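Gundville Residents' Forum
Household Services and Equipment
Thread: Are machines ready for ordinary household chores?

Posted by housing_liaison, 9.15 am

Members will recall that the Services Group was asked in March to consider whether automated help with chores should form part of next year's plan. Views are invited before the paper is drafted. Please confine replies to domestic and shop work. Lawn mowers have their own thread.

Posted by Barroso_Stores

Our shop has looked into this with some care. Shelf filling remains hand work. A machine will lift one kind of carton all day without complaint, but a delivery to a small shop contains 200 different articles, and many of them are soft, slippery or badly packed. We would not support any spending at present.

Posted by tallboy4

I must disagree with the previous member. The question put to us concerns chores, and a chore need not be done at shop speed. If a machine takes an hour to put away the shopping while the resident is resting, the shopping has still been put away.

Posted by Barroso_Stores

With respect, an hour is acceptable only if the eggs survive it. The member has not said who is to be called when something is dropped behind the cooker.

Posted by wistus_lane

I attended the open afternoon at Nelo and kept a note. The task was to move small goods from a table into a basket. Of 4 attempts that I watched from start to finish, 3 were completed. In the other, a packet was pushed along the table and never gripped. I would call this promising — it is not yet a service one could offer to tenants.

Posted by tallboy4

Three out of four is better than my household manages.

Posted by quarterday

Reliability should be judged over 100 attempts, with the goods changed each time, before any figure is placed in the paper. I would also ask that laundry be treated separately. Putting a box in a basket and folding a fitted sheet are very different undertakings.

Posted by housing_liaison, 4.40 pm

Noted. Laundry will have its own heading. Could wistus_lane say what sort of goods were used? The group has been told only "groceries".

Posted by wistus_lane

Small packets for the most part, of differing shapes, laid at odd angles. No glass and nothing loose. I attach a picture of the kind of work in question. 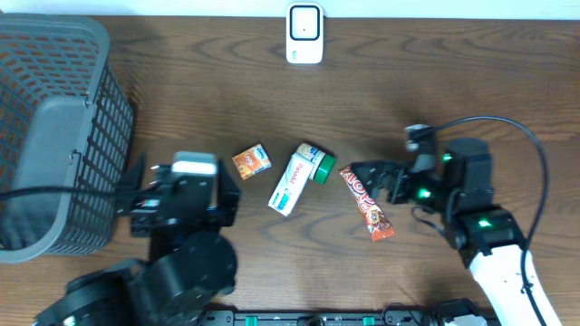

Small goods and basket on the table, with a toothpaste box among the items.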